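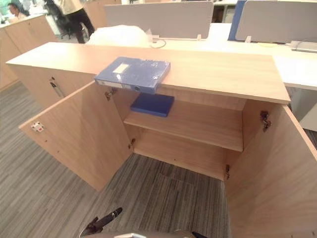 By Virgilio Sison, Plarkholm Office Supply

Dorkavley Low Storage Cabinet
Item 2137-D

The Dorkavley is a low cabinet for offices that keep paper records. It has a long flat top in a light wood-grain finish, a lockable door section for things you use every day, and a section with two hinged doors.

The open compartment takes standard letter-size ring binders standing up. The top can hold a small printer or a tray. Maximum load on the top is 53 pounds, spread evenly.

Ships flat in two boxes. Assembly takes two people and a Phillips screwdriver. Leveling feet are in the hardware bag. Wall anchors are sold separately under Flultine hardware.

Price: $239
Replacement doors and hinges: order through the Dmytriv parts desk, and have your item number ready.

Orders placed before noon leave the warehouse the same day. The walnut finish is back in stock in March.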